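Writing rules for two arms and one shelf

The first rule in the Stoden handbook is four words long: say what done means. It sits on a page by itself, and the woman who wrote it would happily have left the rest of the book blank until everyone had taken it in.

She leads the practice group at Stoden, which looks after the shared rulebook for two-armed handling work used by the teams at Sorkness and Hedegaard. When I rang her she had been up since six in the morning with a draft of the chapter on shelves, and she was delighted to be asked about it. "I can talk about shelves for as long as you like," she said. "You'll have to stop me."

I didn't stop her. What follows is from a long call and two shorter ones.

The handbook began as a list of complaints. The two teams were each training arms in simulation to put bottles away, and each was pleased with its own results, and the results could not be compared. One team called a run good if the bottle was on the shelf at the end. The other wanted it on the right shelf, upright, with the fingers clear of it. "Both perfectly sensible," she said. "But you put the two scores in one table and you've made nonsense. Lovely tidy nonsense, with decimal places!"

So the group sat down and wrote out the task in the plainest words they could find. Each bottle has a cap colour. Each shelf has a coloured strip or tag. There are larger shelves near the front of the table and small ones further back, and two arms to share the work between them.
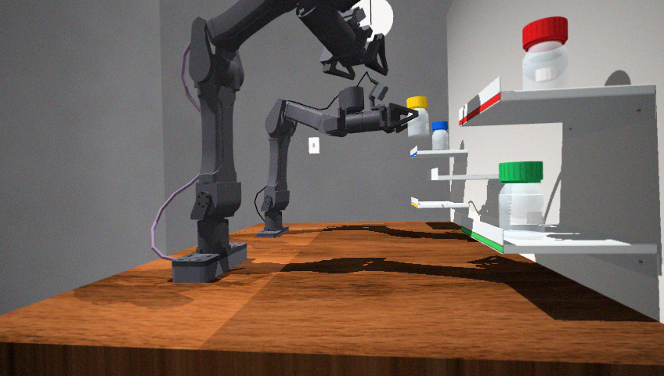 "People hear 'bottle on shelf' and think it's a child's game," she said. "Then you ask them which arm should take which bottle, and the room goes quiet, and after that you can't get them to be quiet at all." The rule they settled on is that the arm with the clearer path takes the job, and that the choice is made before either arm moves. Changing your mind halfway is allowed, but it is written down as a change and not folded into the result.

I asked why that mattered so much. She told me about an early batch from Sorkness, 3000 runs, in which the swaps hadn't been recorded. The scores were good. But when her group went back through the batch, they couldn't say whether the arms were planning well or just getting out of trouble well. "And those are both skills, I'd be glad of either one. I just want to know which one I'm looking at."

The rule she is proudest of concerns space. The handbook calls it the courtesy gap, a name she admits she chose because it made people smile and therefore remember it. While one arm is placing something, the other keeps its fingers out of the space above and in front of that shelf. It can wait nearby. It can have its fingers open, ready for the next thing. It mustn't lean in.

"We argued over that for weeks," she said. "The Hedegaard people wanted a distance, one number, the same everywhere. I understood it, a number is easy to check. But the big shelves and the little shelves aren't the same problem. On a big shelf you've got room to be clumsy. On a little one, with another shelf just above it, you really haven't." In the end the rule gives a separate gap for each kind of shelf, and the number is kept in an appendix where it can be changed without reprinting the chapter.

There is a good deal of this in the book, rules kept short at the front with their numbers tucked away at the back. The current edition has 43 rules. An earlier one had 59, and she speaks of the cull with real pleasure. Some of the rules that went were duplicates. A few contradicted each other and had done so for months. One said that an arm should always return to its starting pose after a placement, which sounded fine until Hedegaard worked out how much of each run was spent going home for no reason and then coming straight back out again.

"I loved that one, I'd written it," she said. "Out it went."

What does a good rule look like, then? She had her answer ready. You should be able to read it aloud to someone who has never seen the table - a new starter, or a colleague from another project - and they should be able to look at a run and tell you whether it was kept. If they need to ask you a question first, the rule isn't finished. Her group does this with every draft. They pick a person, read the rule, show a handful of runs and keep their mouths shut. The keeping quiet, she says, is the hard bit.

The colour rule is a nice case. The first draft said that bottles should go to "the matching shelf". Everyone at the table in Stoden thought that was plain enough. Then they tried it on a new starter, who asked whether a cap matched a shelf if the shelf's marking had more than one colour on it. "Which was a brilliant question," she said. "I was so cross and so happy!" The rule now says which colour on the marking counts, and each task file has to list the pairs in full, even when they look obvious.

She has firm views on views, too. The handbook asks for every run to be checked from more than one position, including one low down by the gripper. A wide view shows who is where. It is poor at telling you how a bottle is sitting, and how a bottle is sitting is most of the argument.

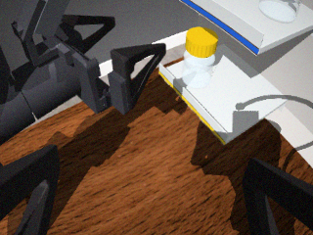 A yellow-capped bottle on the low platform, with the second arm's gripper beside it and our own gripper's fingers in the foreground.

"From close in, you stop guessing," she said. "You look at the base, you look at the lip of the shelf, you look at where the fingers are. I've changed my verdict on so many runs after looking from the gripper. It goes both ways, by the way. Some I'd passed I had to fail, and some I'd failed were fine."

There is a rule about shadows as well, and it surprised me. Simulated light can be made as kind as you please, and the temptation is to make it very kind indeed, flat and even, so that everything is easy to see. The handbook says to leave hard shadows in for a fair share of the runs. Arms throw shadows over the very place they are working, and a method that has only met an evenly lit table has been let off lightly. She would like to go further and vary the light within a single run, but the group hasn't agreed on how to report it, so for now that stays in the drawer.

Not everything has gone smoothly. The next team to take up the handbook will be Plellau, and they have already sent back a long set of notes. They think the book is too fond of bottles. They work with soft pouches, which don't stand up and don't have caps, and a rule that says "upright" is no use to them at all. She has read the notes twice and thinks they are mostly right.

"It's the best thing that could happen to it," she said. "You write for the things on your own table, of course you do. Then someone turns up with a different table."

Her plan is to split the book in two. The first part would hold the rules that ought to work for anything two arms might pick up: say what done means, decide who goes, keep the gap, record the swap, look from close in. The second would be a set of thin chapters, one for each kind of object, written by the teams who handle them. Plellau has offered to draft the one on pouches by November.

I wondered whether she worried about rules slowing people down. She took that seriously and thought for a bit. Yes, she said, they do slow you down at the start. A new task takes longer to set up when you have to write out the pairs, the gaps and the meaning of done before anything moves. The teams grumble, and she grumbles with them when it is her turn to fill in the forms. But the last comparison between Sorkness and Hedegaard took one meeting, and the one before the handbook was never properly finished.

She had the draft shelf chapter open while we talked, and near the end of our last call she broke off to fix a sentence in it. It had said that a bottle must be placed "safely". She had crossed that out and put in what she meant: standing on its base, wholly inside the lip, with no finger touching it.

"There," she said. "Now somebody can tell me I'm wrong."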